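# Hirnico hand-worn gripper set

Two grippers, one for each hand, worn by a person who would like a robot to learn what that person already knows how to do. You strap them on, you do the job, and the job gets recorded. The robot stays in its crate until you have something worth showing it.

Each gripper sits over the back of the hand and the fingers. The moving parts are up at the fingertips, so you pick things up about where you would have picked them up anyway. It takes most people a morning to stop feeling like a lobster. Pádraig Kavanagh, who designed the strap, claims it took him five minutes, and we have let him have that.

## What people use it for

Small tabletop work, mostly. Kitchen things, hooks and racks, pegs, lids, tools with handles. The set is happiest with objects you would normally hold between finger and thumb. It has no opinion on sofas.

Left and right record together, on one clock, so two-handed jobs come out as two-handed jobs. You can also park one hand and work with the other - the parked one keeps logging, patiently, in case you change your mind.
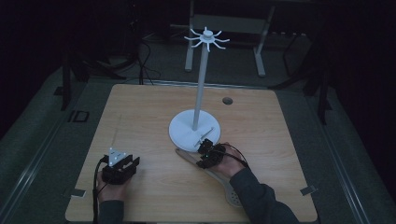

*Right gripper at a white peg on the base of the rack. The left one carries its marker plate.*

## Cables

Yes, it has cables. We sell a wireless version in the sense that we have a drawing of one. Until July at the earliest, route them back over the wrist and leave slack at the elbow. Long sleeves help. Dangly bracelets do the reverse.

## In the box

- Left and right grippers with straps
- Marker plate and spare
- Cable set
- Fekameck recording software, single seat
- A printed manual, which Oddur Fogh wrote and would like somebody to read

The table, the rack and the things on it are not included. Most customers turn out to own a table.

## Details

| | |
|---|---|
| Order code | 1089 |
| Price per set | $3,391 |
| Recording sessions before strap replacement | 500 |
| Spare straps | Sold in packs of 5 |
| Fits | Adult hands, small to large |
| Stand mount | Skirance, sold separately |

## Before you order

Measure across the knuckles, thumb excluded. If you are between sizes, go down, as the straps give a little in the first week.

Sets ordered by 15th May ship with the older buckle, which is uglier and holds better. After that you get the new one. Customers who want the old buckle on a later set can write it in the order notes, and Oddur will go through the drawer.

Returns are accepted with the straps clean. Repairs go through Gunnlaugsson, who will ask for the order code and a short account of what you were doing at the time. Please put down what really happened. They can usually tell from the fingertips.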